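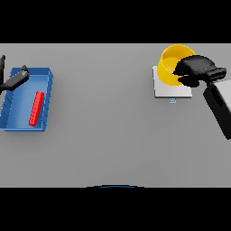
Flaltley Stacking Tray, Deep

Sorting tray for workshops, stockrooms, classrooms, kitchens, wherever small stuff piles up. One piece molded plastic, raised walls all round, no lid. Sold singly or by the carton.

In stock. Cartons ship from the Stoltcombe warehouse. Order before 2 p.m. and it goes the same day, except Wednesday (stock count, goes next morning).

What's new in this version
Thicker rim than the old Tranodmont tray. Corners rounded on the inside so crumbs, screws and glitter wipe out with a cloth. Old trays and new trays will stack together but the fit is a bit loose — keep them in seperate stacks if you're going higher than a bench.

Details
Material: polypropylene, recycled content varies by batch
Stack: nests when empty, does not lock
Temperature: fine in a fridge, not for the freezer, not for the oven
Cleaning: top rack of a dishwasher, or warm soapy water. No acetone
Labels: paper labels peel off clean if you don't leave them on for years
Pack sizes: single, or carton of 100

Colors can shift slightly from one run to the next. If you need them all to match, order the lot at once and put "same batch" in the notes box.

Good for
Kitting parts before assembly. Craft tables. Seed packets. Returned library items. Cutlery, at a push. Not meant for liquids, will hold a spill but please don't carry it that way.

Not sure on size?
Ask for a sample. One per address, you pay postage, we take it off your first carton. Measure your shelf first!! Most returns we get are trays that were too wide for the shelf.

Bulk orders
Over 2000 trays, talk to us before you order. Price is better and we can deliver on pallets. Viera Hubáček handles these, use the contact form and put BULK in the subject line. Lead time gets longer in August as the molding shop shuts down for maintenance.

Accessories
Ďurica divider set, clips over the rim, part no. 273. Fits this tray and the shallow one. Doesn't fit the Tranodmont.
Clear lid — out of stock, no date yet.

Returns
Unused, within the month, in the carton they came in. Cracked on arrival? Send a photo, keep the box, we'll send a replacment. You don't need to ship the broken one back.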